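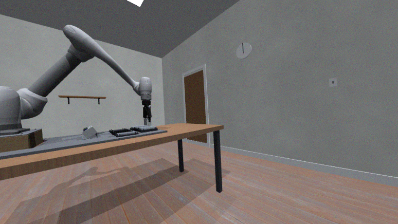 How often should a small rented hall have its fire doors and exits checked? Once a month by the person who holds the keys, and once a year by somebody from outside.

Buildings > Shared Spaces > Checklists > Flardale Hall

Aug 30, 2019 | by Hüsnü Kurtuluş
40 comments | 104 shares

I am writing the list in the same order as I walk, from the street door to the back stairs. My remarks are under each point. Please print it and write on the paper, the corridor is too dark for reading a phone.

1. Street door
Opens fully from inside with one hand, no key. OK.
Comment: the closer is too strong. A child or an older person must push with the shoulder. I have turned the screw a quarter and will look again next month.

2. Corridor, ground floor
Clear width along the full length. Not OK.
Comment: folded chairs were standing again behind the coat rail. I moved them to the store. In May I found the same thing and I wrote it in the same place on the form.
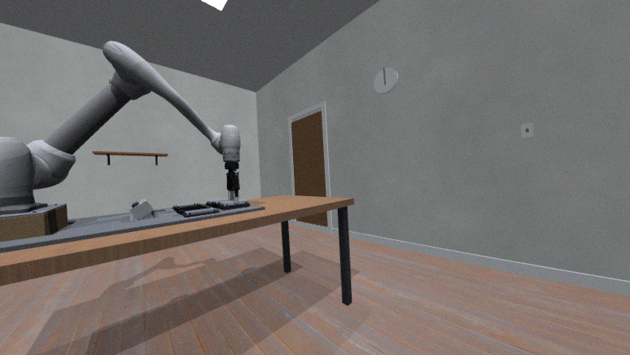 3. Fire doors A, B and C
Door closes by itself from any position, and the latch catches. A and C OK, B not OK.
Comment: door B stops two fingers before the frame. The carpet was changed and it is now thicker. Catterall gave us a price of $1,759 for a new door, or $2,458 with a new frame. I think first we should ask a carpenter to take a little from the bottom — but only if the door label permits it.

4. Smoke seals
No paint on the seal, no missing part. Not OK on door C.
Comment: somebody painted over the brush, upper side, hinge edge. Paint makes the brush hard and it does not seal well. Needs a new strip.
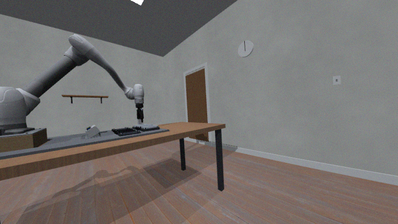

The strip must be the same type as the old one. Last year we bought a Zivden strip that was too wide, and the door did not want to close at all. Measure the groove before you order.

5. Emergency lights
Press the test button, hold it, look at each lamp. One not OK.
Comment: the lamp above the back stairs is weak after a few minutes. Probably the battery. The Fotum units in the corridor are all fine.

6. Extinguishers
Needle in the green, pin and seal in place, service tag in date. OK.
Comment: the one near the kitchen hangs behind the open kitchen door, so a visitor will not find it. I would like to move it to the other wall.
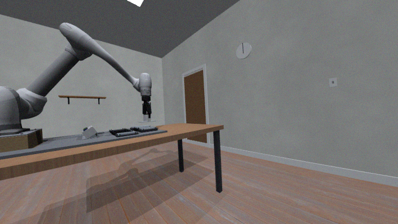
For moving it we need two new wall plugs and also the sign must go with it. A sign which shows an empty wall is worse than no sign.

7. Back stairs and yard gate
Handrail firm, steps clean, gate opens outward. OK.
Comment: leaves are collecting on the lowest step. Sweep before each evening booking.

Open points for next visit: 2, 3, 4, 5. Point 6 when I have the drill.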